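3. The build task, and how we ended up with it

When our student club voted on a project for the year, I was hoping for something with wheels (I always am). What won was Filippos Nikolaidis's idea, which was to get an arm to put a desktop computer together, and I'll admit I sulked for a week before I came round to it. A computer is a terrific thing to practise on! Everything has a proper home, the parts are all different shapes, and old office towers cost a uni club next to nothing. We named the project Provar and got stuck in.

The task has the tower lying on its side with the side panel off, so the arm always works from above. Parts wait in a printed tray to the left of the case (Figure 1), and the colour of the tray is whatever filament was on the spool. The drive is the part I want to talk about in this section, as it's the one I looked after.

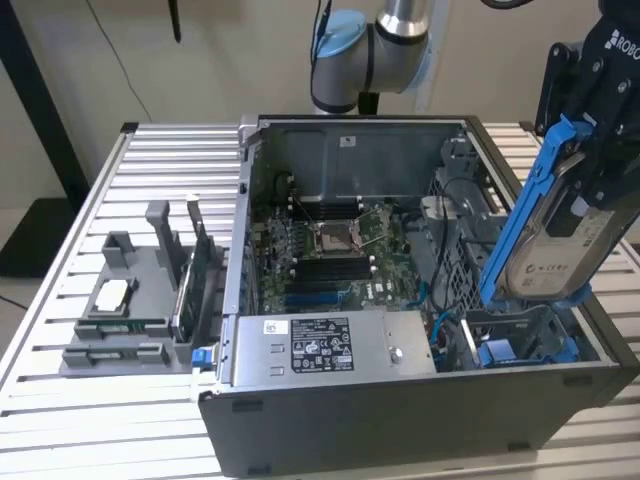

Lefteris Manolakis

3.1 Getting the drive to the cage

The drive travels in its blue plastic carrier, and the carrier has to meet the bay almost square before it will slide. We tilt it on the way down. I'd argued for a dead level approach, and my version was tidy on the whiteboard and hopeless on the bench: the trailing corner kept catching the rim of the cage. Orestis Galanis suggested coming in at an angle and levelling off late, which I resisted for far too long (sorry, Orestis). With his path we got 38 good insertions in one afternoon session, and I bought the coffees.

Our planner, Ivero, treats the cage as a fixed block and everything soft as if it weren't there. That second bit is a real weakness. Cables don't stay put between runs, so before each one we do a quick tidy by hand and re-seat the tower against the stops. Leszek Żak would like the arm to do its own tidying by July. I'd like that too, but I wouldn't put money on it.

3.2 What the wrist camera sees

We argued a fair bit about where to put the second camera. Bolting it near the wrist gives you the cage from close up, and it also gives you a great deal of gripper. In the view in Figure 2 the linkage covers much of the picture, while the light blue tabs on the drive bay still show clearly past it. Those tabs became our favourite landmark. They contrast nicely with the grey cage, and we fit the bay position to them before the final approach.
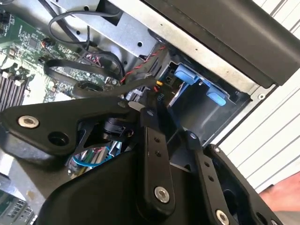 Figure 2. Wrist camera view into the open chassis, with the drive bay beyond the gripper.

The motherboard was much less help than I'd expected. There's plenty of detail on it, but at this steep an angle our matcher kept confusing one patch of small chips with another, so we masked the whole board out and the fit settled down straight away. The perforated panel gave us similar grief and got the same treatment. We haven't tried any of this on a case with differently coloured tabs, and I'd expect the thresholds to need another go when we do.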